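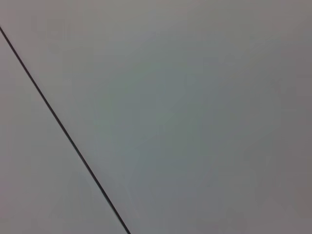 Gray surface, thin dark line running across it.

27 Oct 2024

Clause library, Brabec lease set. Good session, lots to write down!

Finished tagging the last of the 438 lease clauses with Styliani Lambrakis this afternoon. She took assignment and subletting, I took repairs and service charges, and we swapped at the halfway mark to check each other. We disagreed on 30 tags. Most of those came down to one question: does a clause that mentions insurance only in passing get the insurance tag? We settled on no, unless it puts a duty on somebody. I've added that to the tagging guide under "passing mentions" and fixed the old ones.

Then the fun part. Ran the compare tool on the Stikstead draft, which the other side swore was "basically their standard form." It matched 136 paragraphs word for word and flagged a changed notice period in the break clause (six months in the standard form, nine in the draft). I had read that page twice and gone straight past it. Very happy with this – it's exactly the sort of thing I wanted the tool to catch when we started in June.

Things that still bug me:
Defined terms. "Premises" and "the Premises" come up as different terms, so the report is full of noise.
Schedules are skipped if the heading is on its own page. Styliani thinks it's the page break, I think it's the numbering. Try both.
The Henik file came through scanned and slightly crooked, and the text layer is a mess. Needs redoing before anyone relies on it.

Tried a plain English rewrite of the rent review clause too. The original is almost 1,090 words, with one sentence that fills most of a page. Styliani got the first half down to something a tenant could read over coffee, and as far as I can tell it still does the same job. Love it. A partner needs to go through it line by line before it goes near a client.

Next: Prurnier supply terms. Shorter documents, but every one has its own idea of what "delivery" means. Start with the oldest version and work forward. Styliani has the paper copies.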